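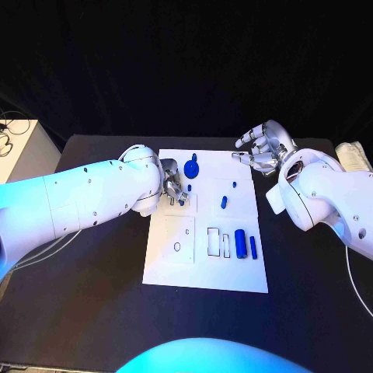 # Stinton: Night Haulage

**Free to play. PC, Mac and browser. Version 2460, updated 2025-06-04.**

Stinton is an idle game about running a haulage company in a country where the sun has stopped coming up and everyone still expects their parcels. You start with one mule. The mule is called Trusitz, it has opinions about hills, and for the first ten minutes it's the only employee you can afford.

Click to load the cart. Click to send the cart. After a while you hire a boy to click for you, then a foreman to shout at the boy, then an accountant to work out why the foreman costs more than the mule. By the second evening you'll own 24 routes and be checking your warehouse during dinner. We've all done it. Use a coaster.

## What you do

Each route runs between two towns and carries one kind of cargo. Turnips are slow and safe. Lamp oil pays well and now and then fails to arrive, taking the cart with it. Hymn books pay almost nothing, but the monks at the far end will bless your wheels, and a blessed wheel rolls 14 percent faster until you do something to upset the monks (lamp oil, usually).

Money goes into carts, crew, roads and bribes. Bribes are listed in the ledger as "Sundries." You can rename them.

Once your company gets big enough, the Crown takes it away from you. This is the prestige reset. You lose the carts, the crew and the fine hat, and keep the mule plus a stack of Grudges. Grudges are permanent and multiply everything you earn from then on. A first run is worth a handful of them, a tenth run is worth a wheelbarrow.

## What's in the free game

- All towns and routes, including the three on the far side of the swamp
- Every crew member except the two in the supporter pack, who are cosmetic and rude
- Offline progress, up to 24 hours
- Cloud saves, and a plain text export for people who've been burned by cloud saves before
- The full soundtrack, with a separate volume slider for the mule

There are 800 upgrades. Plenty of them are dull. A bigger bucket is a bigger bucket, and we weren't going to write a poem about each one. The good ones change how a route behaves: Loose Cobbles makes carts slower but shakes coins out of the passengers, and Second Moon lets you run the coast road in both directions at once, with the collisions you'd expect.

## The Prostaleck expansion

Prostaleck is the paid part. It's a port city with its own currency, its own weather and a customs office that closes whenever you get to the front of the line. You open it from the map after your fourth reset.

Carts don't work there. You get barges, which carry far more and turn very badly, and a harbor grid where you place docks, cranes and pigeon lofts next to each other for bonuses. It's closer to a puzzle than anything in the main game, and players who like leaving the window open all day have told us it's too much thinking. Players who like thinking have told us it should have been the whole game. Both groups have played it for an alarming number of hours.

You buy it once. It doesn't expire, it doesn't come in tiers, and it doesn't sell you gems. The Crown does sell gems inside the game, but they're glass and you pay for them in turnips.

## Supporter pack

Two extra crew, a different hat, and a small brass plate on the warehouse wall with any words you like on it, up to 24 characters. The filter is strict. It rejected "Scunthorpe Freight" during testing and we're still looking into it.

## Requirements

| | Minimum | Nicer |
|---|---|---|
| Memory | 2 GB | 4 GB |
| Disk space | 800 MB | 800 MB |
| Graphics | Anything with a screen | Anything with a fan |
| Connection | Only for cloud saves | Same |

The browser version is a little behind the desktop one and doesn't do offline progress if you clear your site data. It will warn you. Read the warning.

## Known problems

- **Mule stuck at Lam bridge.** Happens if you buy the bridge while the mule is on it. Reload and it walks off looking offended.
- **Negative Sundries.** On very old saves the bribes can go below zero, so officials pay you. We're fixing this in October. Enjoy it till then.
- **Fog on Mac.** Some laptops draw the swamp fog as solid purple. Turn off Fancy Fog under Display.
- **Barge spin.** A barge with no dock to go to will turn in circles. It earns nothing and does no harm, and there's a setting to hide it.

## Moving a save

Saves from the older demo carry over, Grudges included. Open the demo, choose Export, copy the whole block of text, then paste it into Import on the title page of the new version. If you get "Ledger does not balance," you've missed a character at the end - it's nearly always the equals sign. Towns you named yourself will keep their names, so have a look before you stream it.

Refunds on Prostaleck go through whichever store you bought it from. Bug reports go through the feather icon in the pause menu, which attaches your save automatically.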